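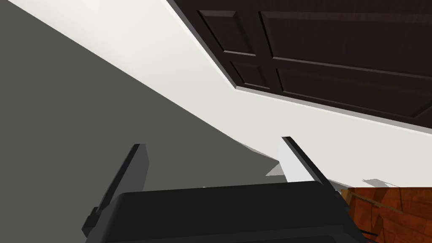
Re: [club-list] wrist camera views, kitchen room, drawer task

Hi all, quick one before the lab shuts. Top view is from the wrist cam in the sim, start pose, gripper open, nothing held. Alvar asked for it twice so there it is. More further down.

On Tuesday Alvar Myklebust wrote:
> Tried the drawer task on my machine last night. Loaded Fledska,
> default room, default arm. The wrist view I get is mostly wall and
> a bit of brown door, tilted right over. Is that what everyone has
> or have I broken the camera mount again? Also, can we agree which
> drawer we mean. Ekatau team say the top one, Hatice's notes say
> "the dark unit", which isn't a drawer.
>
> And do we need the full 30 runs each for the Wastila entry or is
> that per team? Form says both, depending which page you read.
>
> Alvar

Not broken. Mine's the same, door and all. The camera turns with the wrist so if the wrist starts rolled over, so does the room. The policy doesn't care which way is up but people doing the teleop do, I had to tip my head sideways for the first few goes and then gave up and used the side window.

Runs: 30 per team. I asked. Split them how you like but put your initials in the log, last time we had 6 with no name on and had to bin them.

Drawer: my fault, sorry. I mean the dark brown unit at the end of the speckled worktop. Going by the wrist view you want the two thin light grey strips. Please write "upper strip" or "lower strip" in the log, not "the handle" — I'm still not sure which bits are handle and which are just seam, will open the model file and check.

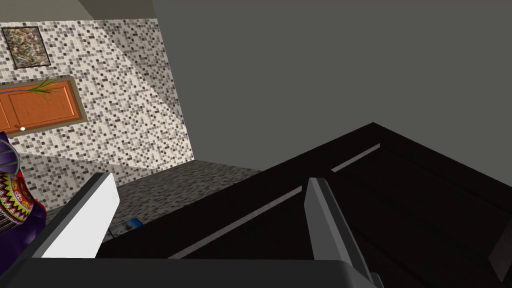 Wrist cam over the dark unit, worktop and tiled wall behind. Lower strip is the long one.

Things I've noticed, no order:

The right finger sits over part of the lower strip from this angle. If you're lining up by eye from the wrist cam alone you will be off. Use 2 views, wrist and side.

The unit is nearly black and the detector is hopeless on it. Ağca's fix was to bump the room lights in the config, which works but then our runs won't match the earlier ones, so DON'T unless we all do. Happy to vote on it.

The mosaic tiles give loads of feature points, the plain grey wall gives none. So tracking is fine untill the wrist swings right and then it drifts. Slow down on that bit. I dropped the speed scale by 3 notches and it behaved better, havent tested it properly.

Leave the small blue and white card on the worktop where it is. Someone asked about moving it. It's in the room file and the Wastila rules say room file stays as is.

Still to do: gripper close threshold (Alvar?), side cam position, somebody to write the half page for the form. I can do the half page if nobody else wants it but it'll be short.

Room's booked from 6 as usual. Bring your own mouse, the lab ones are awful — the one on the end desk double clicks by itself and has ruined at least one good run of mine.

Got to go, they're turning the lights off

Hatice Ertürk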